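Lotgate adds appliance tasks to hand-held gripper data set

Lotgate has started recording people loading and unloading small household appliances, the second group of tasks in its program to collect manipulation examples without a robot on site. The recordings will be used to train a control policy for a two-armed kitchen robot under development at Skisstead, its partner on the project.

The first group, finished in May, covered tabletop sorting and folding. All of it took place on open surfaces, where the gripper could approach an object from almost any direction. Policies trained on that material did well on similar tables and poorly on anything with walls around it, according to Valquíria Toledo, who leads data collection at Lotgate.

"The arm would reach for the object by the shortest path and hit the door frame," Toledo said. "There was no example in the set of anyone going around an edge, so the model had no reason to do it."

The new group is limited to compartments that open at the front. An operator works with a gripper in each hand, and views are recorded both from the grippers and from head height. Each gripper carries a printed marker cube, which allows the position of one hand relative to the other to be recovered after the session. A single recording, called an episode, starts with both grippers clear of the appliance and ends when they are clear again.

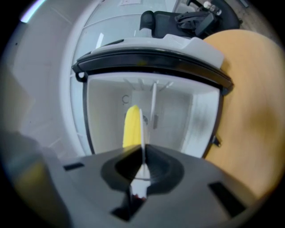
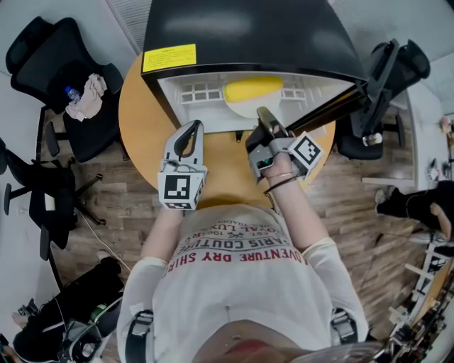
Operators are given a start state and an end state but no instructions on how to get from one to the other. Benedito Bittencourt, an engineer at Skisstead, said early trials with a written sequence of motions produced examples that were too much alike. With the sequence removed, operators began to vary the angle of approach and the hand used to steady the appliance, and the spread of wrist positions in the data widened.

Operators are also asked to keep recording after a mistake. An episode in which an object slips and is picked up again stays in the set with a label marking the recovery. Episodes are thrown out only when tracking is lost on either gripper for more than 2 seconds, or when the operator touches the object with a bare hand.

Tracking loss has been the main problem. Inside a light-colored compartment the gripper camera has few distinct features to follow, and the position estimate can drift while the hand is still moving. In the first batch of appliance episodes, only 63 percent passed the automatic check. Lotgate has since asked operators to pause briefly at the opening before reaching in, which gives the software a better fix, and has moved the sessions to rooms with more visible texture in the background. Toledo did not give a figure for the later batches but said the pass rate had risen.

Exposure is the other concern. The camera adjusts as it moves from a lit room into an enclosed space, and for several images the object may be too dark or too bright to make out. Skisstead had wanted exposure locked for the whole episode. Lotgate argued against it on the grounds that the finished robot will use automatic exposure too, and the two sides agreed to leave it on and store the setting with each image.

Labeling is handled by Janonby, where a team under Cremilda Bragança marks the moment of first contact, the moment of release and any contact with the walls. Wall contact was added at the request of Skisstead after the first group. Bragança said it takes longer to label than the other events, as a light touch is often easier to find in the motion trace than in the video.

A first policy trained on the appliance episodes will be tested on appliances that do not appear in the recordings. Each test object will be attempted some 10 times from different starting positions, with no adjustment to the model between attempts. Bittencourt said the test will count a wall contact as a failure even if the object ends up in the right place.

Doors are not part of the current work. All appliances are recorded already open, and opening and closing will be treated as a separate group once the compartment episodes are complete. Hinge resistance differs a good deal from one appliance to the next, and the hand-held grippers in use do not measure force. Lotgate is looking at a sensor for the finger mount but has not chosen one.

The companies plan to release part of the set to university groups under a research license. The released portion will include the gripper video, the recovered hand positions and the event labels. Head-height video will be held back until faces and personal items have been masked.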